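第四章 手把手教一项任务:机箱内的理线与拔插

走到这一章,您的 Hodum 机械臂应该已经固定好、标定好,也已经在 Praltunon 软件里能正常连上了。如果还没有,请先翻回第二章和第三章,那两章不长,泡杯茶的工夫就能做完,我们在这里等您。

前一章里我们教机械臂搬过积木、叠过杯垫,那些东西方方正正,放歪一点也没关系。这一章换成一台打开侧板的旧台式机,任务也细碎得多:拨开挡路的数据线,夹住线头,把它从接口上拔下来,再放到机箱外面。很多用户来信说,他们买示教套件就是为了做类似的活,所以我们把这一章写得比别的章都啰嗦一些,请多包涵,也请尽量按顺序读。

4.1 开始之前

请准备一台不再使用的台式机。处理器和内存条最好事先取下来,收进防静电袋里,空插槽并不影响练习。硬盘可以留在托架上,线也尽量留着,越像平时修机器时的样子越好。有的用户喜欢先把线理得整整齐齐再来示教,结果机械臂只学会了对付整齐的线,换一台机箱就不知所措了。

注意:机箱必须断开电源线,并静置一段时间后再打开。电源盒本身不要拆。本章所有练习都不需要通电的主板。

机箱侧躺在桌面上,敞开的一面朝上,尽量让您打算拔的那个接口落在机械臂够得着的范围中间。具体怎么摆,可以先在 Praltunon 里打开“可达区域”,用手推着臂在机箱上方走一圈,看看腕部有没有哪里顶到限位。机箱里面高高低低,硬盘托架、电源线束都可能碰到夹爪的外侧,手推的时候慢一点,心里就有数了。
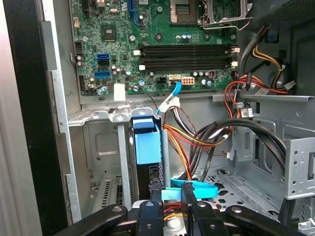 撰文 | Ívar Grímsdóttir Trunham 用户支持组
更新于 2026-10-12 适用于 Hodum 双模式示教套件

接着说线。一台旧机箱里,数据线和电源线往往绕在一起,红的、黄的、橙的、黑的,从电源那边一大把下来,浅蓝色的数据线又从它们旁边横过去。人手去拨这些线的时候几乎不用想,指尖碰到了就知道是软是硬、能不能再往下压。机械臂没有您的指尖,它能依靠的只有腕部的画面、关节的位置和夹爪的电流,所以示教的时候,您要把平时一带而过的小动作放慢,让它们在记录里留下痕迹。

举个例子,夹爪的手指贴到线上以后,请停一停,停到您自己能在心里说完“碰到了”三个字,再继续往下。这一停,在回放曲线上会是一小段平台,训练时会很有用。我自己刚开始做示教的时候总嫌这样慢,后来回头看自己早期的记录,接触和移动糊成一片,连我都分不清哪里是碰到了线、哪里是还在路上,只好全部重录,那真是一个漫长的八月。

4.2 选择示教方式

套件支持两种方式,可以在同一个任务里交替使用。

手推示教:按住腕部的释放键,直接握着机械臂走。适合大幅度的移动、靠近机箱、找角度。手感直观,第一次用也不会紧张。缺点是您的手和胳膊容易进到腕部相机的画面里,而且在狭窄的地方,手推的力会让夹爪轻微晃动。

遥控示教:您握着主手(也就是那只小一号的操纵臂),机械臂跟着您动。适合夹线头、拔接口这类精细动作。主手与机械臂之间有比例,出厂设为 100,意思是主手走多少,臂就走多少。做本章的练习时,请把比例调到 50,手上动得大,夹爪动得小,心里踏实得多。

我们的建议是,靠近的时候用手推,夹爪的手指越过机箱边沿以后就换成遥控。切换键在主手的底座上,切换时臂会保持当前姿势,请等指示灯由闪变为常亮再动手。

提示:如果您习惯用左手,可以在“设置”里把主手镜像。镜像之后请重新做一遍零位校准,否则腕部旋转的方向会反过来。

4.3 安装夹爪与检查螺丝

本章使用 Þorgeirsson 型细指夹爪。它的手指比标配的长,能伸到硬盘托架和主板之间的缝里去。安装方法在第二章已经讲过,这里只补充几件跟机箱练习有关的事。

1. 关闭臂的使能,取下标配夹爪,把细指夹爪对准法兰上的定位销推到底。
2. 用随附的内六角扳手把螺丝依次带上,先不要拧死,对角轮流收紧。
3. 张开、合拢夹爪各三次,听一听有没有摩擦声。
4. 检查手指根部的螺丝。这里的螺丝松了,指尖会有肉眼不易察觉的摆动,夹大东西没感觉,夹线头就会一次准、一次不准。
5. 在 Praltunon 里选择“细指”配置。忘了这一步,软件会按标配夹爪的长度计算指尖位置,下探的时候就会撞到主板。

小心:指尖是金属芯的,即使主板已经报废,也请养成不在电路板上拖行的习惯。以后您换成还要用的机器,这个习惯会替您省下不少钱。

4.4 录制第一段示教

好,终于到了动手的时候。第一段示教我们只做一件事:把一根数据线从挡路的位置拨开,然后退回来。不夹,也不拔。

1. 在软件中新建任务,起一个看得懂的名字,例如“拨线-右侧托架”。请不要叫“测试1”“测试2”,一个月以后您会感谢自己的。
2. 把臂移到起始位。起始位要在机箱上方,腕部相机能看见主板和托架,夹爪完全张开。
3. 按下录制键,等提示音响过以后再动。
4. 用手推的方式把臂带到机箱边沿,停住。
5. 切换到遥控,等指示灯常亮。
6. 缓慢下探,让夹爪内侧的手指靠到线上,停一停。
7. 沿着线自然弯曲的方向轻推,直到您想看见的接口露出来。线要是绷紧了就松回一点,不要硬推。
8. 保持姿势,数两下。
9. 抬起手指,沿来时的路退回机箱上方。
10. 按停止键,在弹出的窗口里选择“保留”或“丢弃”。

关于第10步,我想多说几句。凡是您自己觉得别扭的示教,比如中途咳嗽了一下、手抖了、推错了线又改推另一根,都请大大方方地丢弃。不过有一种“别扭”值得留下:手指第一次没碰准,您抬起来,重新对准,然后做成了。这样的记录我们叫它“补救示教”,软件里有单独的标签,请勾上。机械臂以后自己干活,也会有碰不准的时候,它得见过您怎么补救才行。

一段拨线示教的长度,控制在18秒以内比较合适。超出一些也能用,只是训练时会被软件切成两段,切口偶尔落在不好的地方。

4.5 录制夹取与拔出

拨线练熟之后,就可以录完整的任务了。请先用自己的手拔一次同样的接头,认真感受一下:是直着拔,还是要先按住侧面的卡扣?有些数据线的接头带一个小小的金属弹片,不按下去是拔不出来的;有些电源插头侧面有一条长长的压舌,硬扯会把插座一起扯松。夹爪只有一对能合拢的手指,按卡扣和夹接头得用同一个动作完成,所以请挑选一个手指合拢时正好能压住卡扣的方向。

1. 按4.4的第2步至第7步,先把挡路的线拨开。
2. 抬起手指,移到要拔的接头上方。
3. 旋转腕部,让手指的夹持面与接头的两个侧面平行。这一步不要急,从腕部画面里看准了再下去。
4. 下探到手指越过接头的肩部。夹在线上是不行的,夹线拔,拔断的是线。
5. 合拢夹爪。软件右侧的电流条由灰变绿,说明已经夹住;变成橙色,请松开一点。
6. 沿接口方向直着退出。主手上会感到一点阻力,然后忽然一轻。
7. 忽然一轻的那一刻最容易猛地抬手,请尽量稳住,让臂在原处停一下。
8. 把接头带到机箱外面,放在桌上,松开夹爪,回到起始位。

注意:如果接头卡得太紧,电流条变红,臂会自动停下并松爪。这属于正常保护。请丢弃这一段,用手把接头先拔松一次,再重新录。连续三次触发保护后,软件会要求您关闭使能休息一下,请不要绕过这个提示。

4.6 两个人一起示教

机箱比较轻的时候,拔接头的力会把整个机箱带得往上走。最好的办法是用随附的夹具把它固定在桌上,实在没有地方下夹具,也可以请一位同伴扶住。扶的人请注意以下几点:

1. 手放在机箱外壳或侧板的平坦处,手指不要伸进夹爪张开的范围里。
2. 袖口宽松的话请挽起来,或者用松紧带束住。
3. 动作开始之前,两个人要说好口令。我们在 Trunham 用的是“下”“夹”“走”,听起来有点傻,可是真管用。
4. 急停按钮放在扶的人够得着的一侧。握主手的人两只手都忙着,往往腾不出来。
5. 遥控速度上限设为“慢”。有人的手在机械臂旁边时,软件里的“快”和“标准”都不要使用。

扶的人也请尽量保持同一个姿势录完一组。如果这一段扶左边、下一段扶右边,腕部画面里就会时有时无地出现一只手,训练出来的臂可能会把那只手当成任务的一部分,等到旁边没有人扶的时候,它反倒犹豫起来了。我们遇到过一位用户,臂每次都停在半路上,查了很久,才发现所有记录里都有人扶着机箱,而他试运行的时候是一个人。所以,一组里全程有人扶,另一组用夹具固定、全程无人扶,两组都录,最稳当。
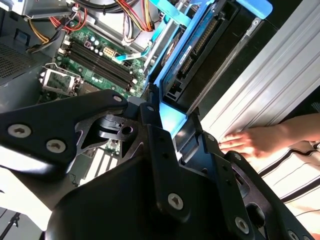 示教录到一半断开了连接,前面的部分还能用吗?

断开之前的部分会自动存入任务文件夹,并标为“未完成”。重新连上以后,打开这一段,把时间轴拖到最后一个平稳的位置,选择“截断并保留”,它就可以作为拨线或靠近阶段的示教使用。如果断开时夹爪正夹着东西,请把整段丢弃,先用手托住物件再松爪,然后从起始位重录。

4.7 变换位置,多录几组

同一个位置录得再多,机械臂学到的也只是那一个位置。每录完一小组,请做一点小小的改变:

机箱往左或往右挪一指宽,或者稍微转一个角度。

把线重新拨乱,让它换一种弯法。浅色的线和深色的线都要有机会落在上面。

换一下灯光。白天拉开窗帘录一组,晚上开台灯再录一组。机箱内壁和托架多是金属的,反光的变化比您想象的大。

起始位也可以略微不同,只要腕部相机仍然能看见机箱内部就好。

有人会问要录到什么时候才够。我们自己的拨线任务最后留下了327段,那是因为我们要在好几种机箱上用;如果您只对付手边这一台,录满50段就可以先训练一版试试看。效果不理想的话,看一看它在哪一步出错,专门补录那一步,比从头到尾再录一遍要省力得多。

4.8 回放与整理

训练之前,请务必从头到尾看一遍回放。我知道这很枯燥,我也常常想跳过去。不妨放点音乐,把播放速度调成两倍,留意下面这些情况:

1. 开头有没有一段长时间不动的画面。有的话,用剪刀工具裁掉,留一点点就好。
2. 腕部画面是否清楚。镜头上沾了指印,整段都会发雾,用镜头布擦干净后重录。
3. 接触时的停顿在不在。曲线上看不见平台,说明手指只是擦了过去。
4. 夹爪开合的标记与画面是否对得上。差得明显时,到“工具”里执行一次“对齐时间”。
5. 标签有没有勾错。补救示教与普通示教混在一起,后面很难再挑出来。

整理好的任务可以导出成一个文件,拷到另一台装有 Praltunon 的电脑上继续训练。导出时请勾选“包含标定”,否则对方打开以后,指尖的位置会有偏差。

4.9 第一次让它自己来

训练完成后,软件会提示可以试运行。请把机箱摆回您录得最多的那个位置,速度设为“慢”,一只手放在急停旁边。

1. 点击“单步试运行”。臂每完成一个阶段就会停下来等您确认。
2. 靠近阶段看它是否避开了硬盘托架。
3. 拨线阶段看手指是否真正贴到了线。若是在线的上方空划过去,请立即停止,回到4.7补录几段不同高度的下探。
4. 夹取阶段看手指是否越过接头的肩部。
5. 全部通过以后,再改为“连续试运行”。

小心:试运行期间不要伸手去帮它。看着它在离接头一点点远的地方来回摸索,心里会很着急,我每次都想伸手推它一把。请忍住,按停止键,然后用主手接管。接管的那一段也会被记录下来,并自动加上补救标签,下一次训练时就能用上。

试运行结束后,把臂退回停放位,关闭使能,再收拾机箱。细指夹爪请取下来擦净,套上保护套,放回盒子里原来的格子。拔下来的数据线如果接头外壳有压痕,就别再装回要用的电脑上了,留作下次练习。

下一章讲插回接头,用到的对准方法与本章相同,主手比例仍保持本章的设置,不必改回去。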